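3.2 What people keep in the odds-and-ends pile

I should say up front that I came to this study with a messy drawer of my own, so I was never going to be a stern judge of anyone else's. We visited 37 homes in and near Vasum, and in each one we asked to see the place where small things go when they have no place of their own. Most people laughed and knew right away what we meant. Carola Mühlbauer did the greater part of the visits, and I sat in on 26 of them, mostly with a notebook on my knee and a cup of something in my hand.

We asked each household to tip everything out onto one surface and talk us through it. That worked better than the written survey we had tried in November, where people gave us tidy answers like "stationery" or "bits for the kitchen" (I would have done the same!). With the things lying in front of them, the talk went somewhere else. A person would pick up a clothespin and start telling us about the balcony in their last apartment, and ten minutes later we'd still be on the balcony.

What struck me was how badly our starting categories held up. Aaliyah Nguyen had drawn up a coding sheet with bathroom, kitchen, desk, laundry and play, and we did use it, but a mixed pile doesn't care much for rooms. In Figure 4 there is toothpaste close to a pen, a creamer packet near a cable, and a shuttlecock at the back next to some grey beads. By our sheet that is all five categories on one small heap. 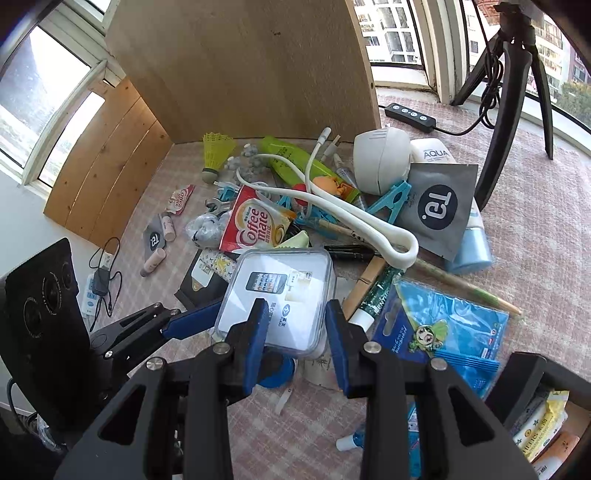
Figure 4. A mixed pile, with a boxed item held below a Coffee-mate packet, a white cable and two kinds of clothespin, one wooden and one teal blue.

Does a mixed pile mean that a household has too little storage? Storage space told us very little, and some of the biggest piles came from homes with empty drawers a few steps away.

The people we talked to gave us other explanations, and I find them more convincing than ours. Small packets came up again and again. They are too small to put on a shelf by themselves and too good to throw out, so they drift. Cables were the other big one – people keep a cable long after they've forgotten what it goes with, and several told us they were a little afraid of the day they'd need it. Spyros Tzavaras has suggested that we call these "waiting" items, and I've used his word in the tables that follow.

Clothespins gave us the most trouble in coding. We first put them under laundry, full stop. Then Kulap Saengthong went back through the interview notes and found them closing bags of rice, holding receipts together and, in one kitchen, keeping a recipe card upright. We now code them by the use the owner names first, and where no use is named they go under "general fastener" along with tape and plastic clips. Pens stayed under desk, although I argued for moving them. The full coding sheet is in Appendix B, with the changes marked by version.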